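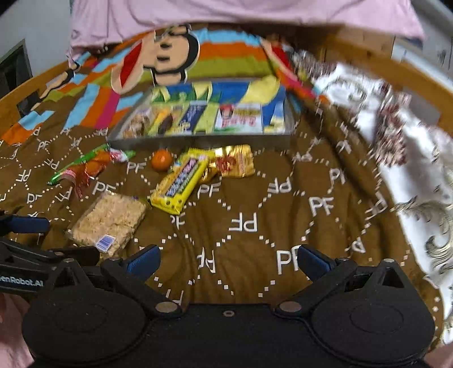 How often do the finger pads on a two-finger gripper need changing when it handles small wrapped goods all day?

Change them when the closing check fails after cleaning, or at 300 hours of running, whichever comes first. Change both pads together, then set the zero again before you record or run anything.

Forum: Grippers and end tooling
Thread: Pad wear, pivot play and zero drift on a hand-held gripper and its twin
Replies: 11

wikska_bench
Posted 27th October

The pair above is the short version that ended up pinned. The long version follows, and I would like it pulled apart before I write it into our service sheet.

Set-up: one hand-held gripper used for recording, one arm-mounted gripper of the same geometry in the Wikska cell. Same pads, same linkage, same pivot bolts. The hand-held one records finger opening from a sensor and the cell plays that opening back. If the two disagree, the arm closes too far or stops short.

The work is mixed snack packets, foil sweets and the odd piece of fruit, picked off a soft surface and put in a shallow metal tray. Soft packets forgive a lot. Thin foil doesn't. The arm started missing foil sweets in July and I put it down to worn pads. I changed them, it came right for a fortnight, then it went off again.

Current routine on both units:

Start of shift: wipe pads, close fully, read the opening. Write the figure down.
Weekly: check each pivot bolt for play with the fingers half open. Check the side mount for movement.
At 300 hours: new pads, clean the linkage, reset zero.

The opening reading at full close is now 14 counts off zero on the hand-held unit and it wanders. The arm unit stays where I put it. What am I missing?

fourbar_len
Which pads? Moulded or cut from sheet?

wikska_bench
Moulded. Same batch on both units.

fourbar_len
Then I would leave the pads alone for now. Wandering zero on one unit with common pads says linkage. Hold one finger still and rock the other. If the reading changes before the finger loads up, you have play between the sensor and the pad, and new pads will only mask it for a while by being a touch thicker than the old ones. Would fit your fortnight.

quayside_controls
Disagree in part. Before taking the linkage down I would look at how the zero is being taken. A hand-held gripper gets closed by a person. Your morning reading depends on how hard they squeeze, and a soft pad will give you a different number each time. The arm closes to a set force, so it repeats. You may have no fault at all.

Try it: close on a steel slip gauge, same gauge every time, and take the reading there. Ten closings, one person. Then ten with somebody else.

fourbar_len
A slip gauge won't take out the squeeze. It moves the same error to a different opening.

quayside_controls
It won't take it out, agreed, but it tells you how big it is. If the spread between two people is as large as the drift, there's no point chasing bolts.

wikska_bench
Did both over two evenings.

Gauge test: spread of 4 counts for me, slightly more for my colleague, and we sat on top of each other. So squeeze is real but small beside 14.

Rock test: clear dead movement on the left finger. The right finger is tight. With the pads off, I can feel the left arm knock at its hinge. The bolt head had turned since I last looked, going by the paint line.

So it is the hinge, at least mostly. Before I strip it, a question about order. My plan is:

Pads off and bagged, left and right marked.
Bolts out on the left arm only, one at a time, washers kept in order on a magnetic dish.
Clean the bores, inspect for ovality, fit a new bush if there is any.
Refit, low-strength threadlocker, new paint line.
Pads on, zero, gauge test. 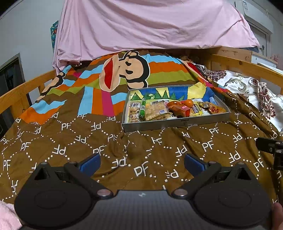 The last step is where I am least sure, as the zero is stored in two places. The recorder holds one value and the cell controller holds another, and the cell adds its own offset on top. If I correct the hand-held unit and leave the cell offset where it is, every program recorded before the repair plays back with the old error removed from one side only.

Do people re-record, or correct the old files?

dkasprzak
Moderator here. We keep the offset with the recording and out of the controller. Each file carries the zero that was true on the day, along with the gauge reading. When the hardware is repaired, the old files still carry their own figure and the cell works out the difference when it loads them. Takes an afternoon to set up and I wouldn't go back.

For files with no gauge reading you have nothing to correct against. I would put those to one side. Guessing an offset from the date is how we crushed a tray of test pieces.

On the strip-down: do both arms. If the left hinge has worn, the right has done the same hours.

Dolores Kasprzak

fourbar_len
Against doing both arms. The right one was tested and it is tight. Take it apart and you disturb a good joint, and then you have two unknowns at the gauge test. Left first, test, then right as a separate job if you must.

dkasprzak
I see the point about two unknowns. My worry is a left arm with a new bush and a right arm with an old one, and a grip centre that moves sideways as the right one wears. On foil sweets that is enough to push the packet over before it is gripped. You could do left, test, then right, test, in the same session. Costs one extra gauge run.

rikmont_retrofit
Two things from a similar job on a Rikmont cell.

Threadlocker: go carefully near a moulded body. Some grades attack some plastics. We put one small drop on the thread, wiped the bolt, and let it cure off the gripper. The first time we didn't, and the housing crazed round the boss.

Torque: I'd rather not give a figure as ours isn't your part. Tighten until the knock goes, then check that the finger still falls under its own weight with the drive disconnected. If it hangs up, back off. A stiff hinge reads worse than a loose one, since the body flexes before the finger moves.

quayside_controls
Also check the side mount while it is on the bench. A mount that shifts doesn't touch your opening reading, but it does move whatever is fixed to it relative to the fingers. The symptom at the cell looks like a gripping fault: the arm closes at the right width in the wrong place. We lost a week on that at Brolau, all of it spent on pads.

sander_mk2
What are you cleaning pads with? I've seen new ones go shiny in days with solvent wipes.

wikska_bench
Isopropyl on a lint-free cloth.

sander_mk2
I'd stop that. Warm water with a bit of washing-up liquid, rinse, air dry. Sugar and grease off food packets come away with soap. Alcohol took the grip off ours.

fourbar_len
We've used isopropyl for years on silicone pads with no trouble. Depends entirely on the pad material. Ask the supplier.

sander_mk2
Ours were from Damasceno and were sold as polyurethane. Could well be the difference.

wikska_bench
Mine came with no material stated on the bag, so soap and water until I hear back. I have emailed them.

Repair done. Notes for anyone searching later.

The left hinge bore was oval and the bush had a visible step. The right was clean when I opened it. I did take Dolores's route in the end, left then right with a gauge run between, and the right made no difference to the reading, so fourbar_len can have that one. I fitted the new bush on the right regardless and kept the old one as a spare.

Full close now reads zero, and stays within the squeeze spread after a day of use. Both pivot bolts on the left have fresh paint lines. Side mount had a slight rock at the lower bolt. Nipped up, lined, and added to the weekly check.

Files: 188 recordings on the server from the drifting period. The ones with a morning reading in the log now have it written into the header. The others have gone in a separate folder and the cell won't load from it. I'm re-recording the foil sweets first and leaving the softer packets till last.

Changes to the service sheet:

Start of shift: wipe pads with a damp cloth, close on the gauge, read and write down. Stop if it is outside the squeeze spread.
Weekly: rock test on both fingers, pads on. Paint lines on all pivot bolts and on the mount.
At 300 hours: pads as a pair, linkage clean, rock test with pads off, zero, gauge test by two people.
After any bolt is moved: new gauge reading into the recorder before the first take.

quayside_controls
Add the gauge's own number to that first line. If somebody swaps it for a different one your log is useless and you won't see why.

wikska_bench
Added. It is engraved, so the number goes in the column next to the reading.

rikmont_retrofit
How is the old step-worn bush oriented, wear toward the pad or away from it? Ours always went on the pad side.

wikska_bench
Away from the pad. I'll measure it on Monday and put the figures up in a new thread.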